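Skondside House, residents' meeting
Minutes of the meeting of 3rd February, held in the downstairs laundry room because the hall was booked

Minutes written by: Tirta Mangundap
Chair: the resident of the top flat on the garden side
Apologies: the family over the bicycle store, and the owner's office in Nelmont, who sent their answers by letter

Minutes of the last meeting

The minutes were read and accepted with one correction. I wrote that the back gate is locked at night. It should say that the back gate must be locked at night. I am sorry for this mistake, and the copy on the board is already changed.

Letter from the owner's office

The chair read the letter aloud. The office agrees that the radiators on the north side are slow in the morning and will ask for the pump to be checked. They do not agree to pay for the new letter boxes this year. Several people were not happy with this answer. It was said that the old boxes let the rain in and that one resident received a bank letter which could not be read anymore. The chair will write again and put that letter in the envelope as proof, if the resident permits.

Heating and the winter bill

The shared part of the heating bill came to 2529 dollars. The resident of the corner flat asked why it is higher than the bill before, and if the stairs must be heated at all. There was a long discussion. Some people want the stair radiators turned off completely. Others said that the water pipe goes behind the stair wall and could freeze, as happened before I moved here. It was decided to turn the stair radiators down to the lowest mark and look again at the next meeting. Please do not change the valve yourself. If you feel cold on the stairs, speak to the chair.

Noise at night

The house rule says quiet from ten in the evening. The complaint is mostly for the doors and not for music. The doors to the stairs close hard, and in the rooms beside the stairs it can be heard very clearly, even with a pillow over the head (this was said by one resident and others nodded). The chair asked everybody to hold the door with the hand until it closes. The students on the second landing said they try already, but with shopping bags it is difficult.
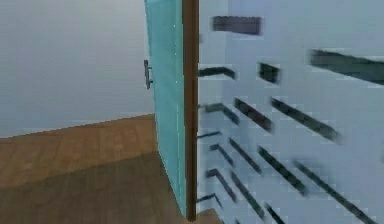
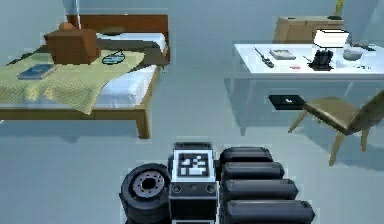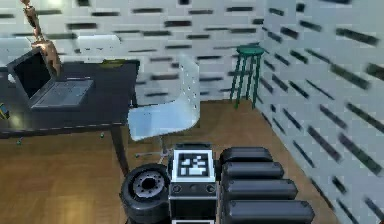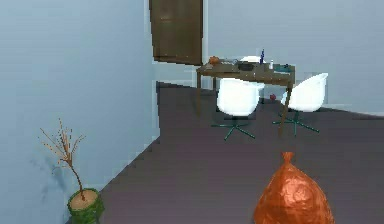
The discussion then went to the door closers, which are the real cause of the noise in the opinion of most people present. Duggan came in the fall and offered the Fireck closer, which lets the door go slowly for the last part. The price is 80 dollars for each door with the fitting. The owner's office wants first a trial on two doors, and we agreed that one should be by the laundry and one on the top landing. A resident asked if the closers can be ordered in a color which goes with a dark brown wooden door against a pale blue wall, as in the last picture, because a shiny metal arm would look ugly there. Duggan has it in brown and in white. The brown was chosen by a show of hands. One person did not vote and wanted this in the minutes.

It was also asked if felt strips would be cheaper and do the same job. The resident who works with wood thinks they will fall off by summer, but he will put one on his own door and tell us the result.

Bicycle store

The lamp in the bicycle store is still broken. I reported it to the office and will report it again. A green child's bicycle with a flat tire stands across the entrance for a long time. If it is yours, please move it. If no person asks for it before the next meeting, it will go to the repair shop on the Nelmont road, who give such bicycles to families.

There was a question about charging electric bicycles during the night. The insurance paper does not say anything clear. Until we have an answer, please charge only when you are at home and awake.

Garden and the summer lunch

The apple tree must be cut before it has leaves. The chair knows a person who can do it and will bring a price. The residents who have vegetable beds asked that the branches are not thrown on the beds as it was last time.

The summer lunch will be in July again. We did not choose the day. Last year around half of the house came, and there was too much bread and not enough of anything else. This time a list will hang near the mailboxes, and everybody writes what he or she brings. The long tables must be borrowed from the school, and for this somebody with a car is needed. The corner flat offered the car but not the driving.

Other matters

The washing machine on the left takes the coin and does not start. Use the other one. The machine company is informed.

Parcels: the new delivery man leaves everything with the ground floor flat. The people there do not mind a parcel sometimes, but not every day and not after nine. Please write your own name and bell on your orders.

A resident asked if the minutes can be shorter. I will try.

To do before the next meeting

Chair: second letter about the letter boxes, price for the apple tree
Tirta Mangundap: order for the trial closers with Duggan, lamp in the bicycle store, question to the insurance
Resident of the corner flat: ask the school for the tables
All: hold the doors

The next meeting will be in the hall again, if it is free. The notice will be on the board and under each door.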